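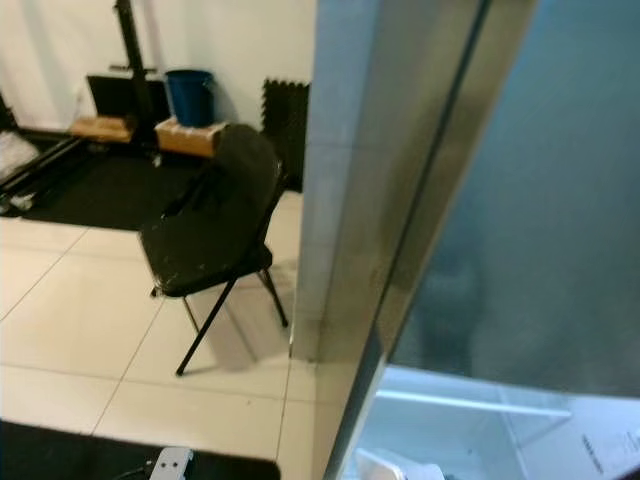 Lurkier is a small language school for adults, and we teach evening and weekend courses in English, Polish and Ukrainian. We opened in July with one class and now run groups at four levels in each language. Lessons last 90 minutes. Nobody sits in rows here. We use plain folding chairs, black with a padded seat, so a class can move into pairs or a circle without fuss. Bring a notebook and a pen. The coursebook is included in the fee.

Home About us Courses Fees Term dates Contact

How we teach

Groups are kept to 20 people at most and most are smaller. Beginners start with speaking and listening, and writing comes in from the third week. Grammar is taught in short blocks and then practised – we don't spend whole evenings on verb tables. Homework is set every week and marked by the next lesson.

Before you join we ask you to take a placement test. It takes 28 minutes, costs nothing and can be done at our office on Werumov Street. If your level turns out to be wrong you can change groups during the first month.

Exams and certificates

Students who attend regularly get a certificate from the school at the end of term. It is not a state qualification. If you need one for work or study, we can help you choose an exam and fill in the forms, but you book and pay for it yourself.

Our library

The Nechyporuk Room on the first floor holds 476 books, mostly novels and graded readers, with a shelf of children's books for parents who want to read at home. Students may borrow two at a time. Please return them before the end of term.

Work with employers

We also teach at people's workplaces. Our longest-running group is at Bisevix, where we hold a lunchtime English class for warehouse and office staff. Fees for company courses depend on group size and travel – write to the office for a quote.

Page last updated Oct 6, 2015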